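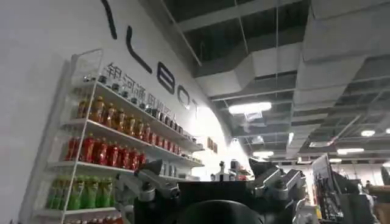
## 4. Waiting, and what people call it

### 4.1 The vocabulary of the wait

The diaries from Wosham and Algate contain 1627 entries, and hardly any of them use the word "waiting". People in shared laundries "pop back", "keep an eye", "see to the whites" or "just nip next door". One Algate diarist spent a whole November evening on a plastic chair facing a drum and recorded it as "errands". We had designed a coding scheme with waiting at its centre, and spent an uncomfortable fortnight wondering where to put it.

Bunnag's earlier work on bus queues offers some comfort. In her account a wait becomes a wait only when it lasts longer than the person had privately agreed to. Before that point it is simply what one is doing. The laundry suits this reading well, because the length of a cycle is usually on display and the bargain can be struck at the start. A wash of 30 minutes that takes 30 minutes passes almost without comment. When the same wash takes two minutes more, the entries acquire adjectives.

Shops near a laundry appear to know this better than we did. Diarists were asked to note anything bought between loading and unloading, and drinks came up far more often than food. The reason most often given was that a drink could be held. Several people described choosing one as an activity in its own right, and it helps if the shelves offer some order to be studied, such as bottles grouped by colour, and more than one level to read along. A diarist at Wosham admitted to having compared every juice on sale before buying water. Under our scheme she was "shopping". We have let the code stand, with reservations.

### 4.2 The finished load

Matters become less peaceful when a cycle ends and its owner is elsewhere. All the diarists were asked what they would do on finding a stopped machine full of someone else's washing. Their answers were patient and considerate and bore little relation to their diaries. The stated grace period was generous in nearly every case. The practised one was shorter, and shorter still in the evening.

Removing another person's washing is governed by rules that our respondents could state in detail and had never been told. It goes on top of the machine, never on the floor. It may be piled but not folded. Folding, which we had naively coded as a kindness, was held by most to be the graver offence, as it implies that each item has been looked at. Ghasemi, who did the Algate interviews, was once folded for in the course of fieldwork and still speaks of it with some feeling.

The layout of the machines plays its part. Where washers stand next to each other, an opened door can take up the space in front of a neighbour (Figure 3), and whoever opens one is borrowing room from the next person along. Diarists at both sites called this "being in the way", and applied the phrase to other people.

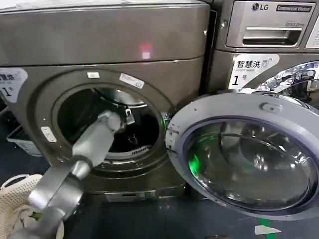

**Figure 3.** Two front-loading machines with a narrow gap between them; the round door of the left-hand machine is open to the right.

An open door also says something. Left wide, it was generally read as "I am coming back with the rest". Left ajar, it meant the machine was free and its last user well brought up. Shut on an empty drum, it meant nothing at all, though four diarists reported opening such a door with a feeling of trespass. We found no written notice on the subject at either site.

### 4.3 A note on the Kostiuk scale

We attempted to measure annoyance using the Kostiuk scale, as adapted in the Jamden pilot. This was a mistake of ours and we record it so that others may be spared. The scale assumes that annoyance rises with time. In our diaries it rose until the respondent had composed what they would say to the absent owner, and then fell sharply. By the time the owner appeared, most had got past it and said "no, you're fine". Of the encounters recorded, only a handful contained anything that could be called a complaint, and one of those concerned the weather.

The analysis in Section 5 therefore leaves the scale aside and works from the wording of the entries alone.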